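Folding the wash at the community laundry: who does what with the elastic?

marmalade_jo
Hi all! I took over the drying and folding end of things at our little laundry room in Jedley in April, and I'm still finding my feet (and still finding single socks, but that's another thread). We have one of those big stainless machines with the row of black buttons and the blue displays on top, and I've fallen into the habit of throwing the next cloth over the top of it while I sort the rest.

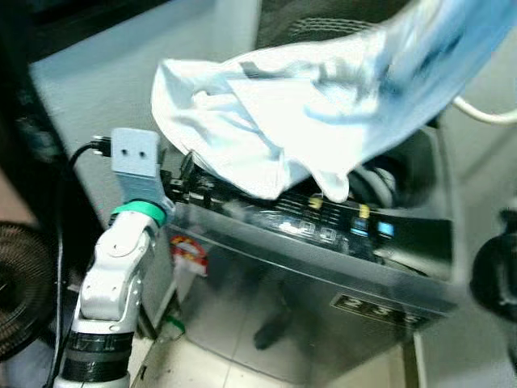
My aunt Ginting thinks this is terrible practice and that everything should go straight from drum to table. She may have a point, but the table is usually full, and I do like having one big thing out of the way before I start on the small stuff. How do the rest of you manage it?

Hollmann_H
Your aunt is right, I'm afraid. I ran a hotel laundry from 2000 on and we never put linen on a machine. Metal edges snag, and people lean on the buttons through the cloth. Get a rolling cart. Mine was a Follel, second hand, and it outlived two dryers.
Hartmut Hollmann

pegs_and_lines
Oh, I don't know, Hartmut, a hotel is one thing! I've been draping sheets over mine for 8 years and never had a snag. I wouldn't do it with anything knitted, mind you.

marmalade_jo
Thank you both! I'll look out for a cart. My other question is waistbands. I was taught to fold them inward so the elastic lies flat, but then you can't tell one pair from the next in the pile, and I end up opening them all again.
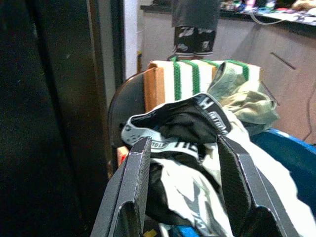 Black and white with the lettered waistband, in front of the striped fabric.

pegs_and_lines
Waistband out, always. If there's lettering on it, so much the better, you can read the pile from across the room. And what a cheerful fabric, I love those green stripes with the orange wood.

Hollmann_H
Waistband in. It keeps the stack square. I will not be moved on this.

ustatari
I roll mine, so I suppose I'll be thrown out of the thread by both sides. They go in a shoebox standing up, waistband on top, and my husband can find what he wants without flattening the lot.

marmalade_jo
Rolling! I hadn't thought of that. I'll try it with the next load and let you know how I get on.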